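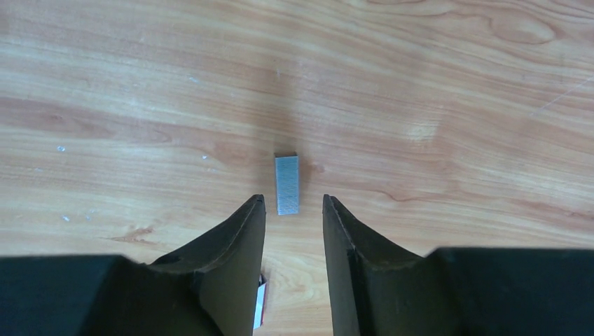
The Town That Still Sells Boards by the Tree

NISULTHORPE — The sawmill at the bottom of Mill Lane opened in 1846, and the saw shed stands on its original footings. Most of what comes out of it now goes into kitchen tables.

Volker Stöcker has run the mill for the past 5 years. He buys storm-felled ash, maple and oak from farms within 85 miles and saws each log straight through, keeping the boards stacked in the order they came off the blade. A buyer takes the whole log or leaves it.

"People used to want every board to match," Stöcker said. "Now they come in and ask where the branch was."

The way a log is cut decides what the surface looks like. Boards sawn close to the center show straight, narrow lines. Boards taken nearer the outside show wide curves and ovals, and they tend to cup more as they dry. Furniture makers charged less for that second kind for years. Trundard, a workshop two streets from the mill, now asks the same price for both.

Printed surfaces have followed the same taste. Sezer, which supplies panels to office fitters, dropped its plain beige line last September and replaced it with patterns scanned from older planks, knots included. A full sheet costs less than a single board of good ash.

Stöcker does not regard the panels as competition. His drying shed holds 100 logs' worth of lumber, and the wait for oak is already longer than he would like. Thick boards need years in the open air before they can go in the kiln, and rushing them causes cracks at the ends.

Prikeo, a small chain of cafes, ordered all its counters from the mill after a trial at one shop. The finish is hard wax oil, put on in two thin coats and buffed by hand. Staff wipe the counters with a damp cloth at closing and oil them again each spring.

The mill yard opens at 7 a.m. Offcuts are sold from a bin by the gate, cash only.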